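Washing the cover on a sponge holder

My sponge holder came with a striped fabric cover, and it gets grubby fast. Lay it flat first and go along the bound edge, pinching as you move.
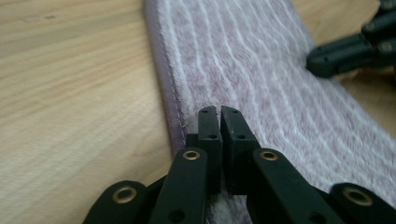
Pale stripes, plush pile, darker binding.

Give it 16 minutes in warm soapy water, then dry it flat - no tumble dryer! Slide it back over the wire from the top. 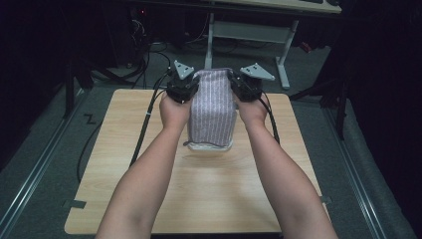

Tug both sides evenly and leave the cord for last. Mine always wrinkles a bit - fine by me. 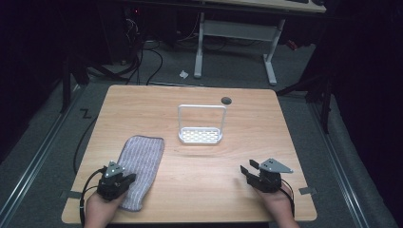 Cover off, white holder beside it.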